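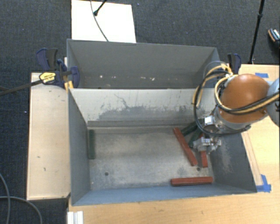

Drevell: written questions on defence and intelligence, Drinari assembly

Status: usable, still being tidied. Last rebuild 6 May 2019.

What's in it

Written questions put to the defence and interior ministries by members of the Drinari assembly, plus the answers where there was one. 244 questions, 227 with an answer. The others were withdrawn, or lapsed when the session ended, or just never got a reply. See the status column, don't guess from an empty answer field.

Two files:

questions.csv -- one row per question, 13 columns
answers.csv -- one row per answer, joins on qid

UTF-8, comma separated, header row in both. Open in a spreadsheet at your own risk, it will eat the leading zeros in qid.

Columns worth explaining

qid -- our own id, stable between rebuilds. The assembly's printed numbers restart every session so they're no good as a key.
asker_role -- backbench, opposition spokesman, independent. Role on the day the question was tabled, not now.
dept -- defence or interior. Questions on the signals service go under interior even though the building is on an army base. That's how the assembly files them.
subject -- one tag only, picked by hand. Budget, appointments, basing, surveillance, foreign training, other. Too much in "other", I know.
status -- answered, withdrawn, lapsed, noreply.
refusal -- yes if the minister declined on security grounds in so many words. A vague answer is not a refusal. Lots of vague answers.
joint -- yes if signed by more than one member. Only the first signatory gets a role.

The rest are what they look like.

Where it came from

Typed up from the bound Babalola printings of the assembly record, reading room copies in Jovside. The website version was used for checking but it drops footnotes, and sometimes the footnote is the only part with a number in it. Where the print and the site disagree the print wins. Differences are noted in the remarks column, mostly spelling.

Answers given orally and later put in the record are left out. Might add them later as a third file.

Known problems

Dates are the date tabled. Date of answer is in answers.csv but missing for some of the older ones, the early volumes give only the month.

Subject tags drift a bit. The surveillance tag started out narrow (phone intercepts) and got wider as I went along. If you're counting by subject over time please read a sample first.

Party names are as printed. Two of the parties merged part way through and the printers took a while to catch up, so the old name hangs about for months afterwards. Not corrected.

A few answers refer to an annex "placed in the library". Annexes not included, most of them can't be borrowed or copied.

Accents in members' names are inconsistant. On the list.

What it's not for

Don't use refusal as a measure of secrecy on its own. Ministers change, and so does the drafting style of whoever writes the replies. Also no good for working out who served on what or when -- roles here are only recorded when somebody asked somthing.

Rebuilding

Run build.py from the top folder. Needs pandas and nothing else. It overwrites both csv files without asking, so commit first. check.py lists any qid in answers that has no matching question; should print nothing.

Changes

May: split interior from defence, renamed refused to refusal
December: first version, one file, messy

Corrections

Open an issue with the qid and the volume and page. Without the page it'll sit there a while.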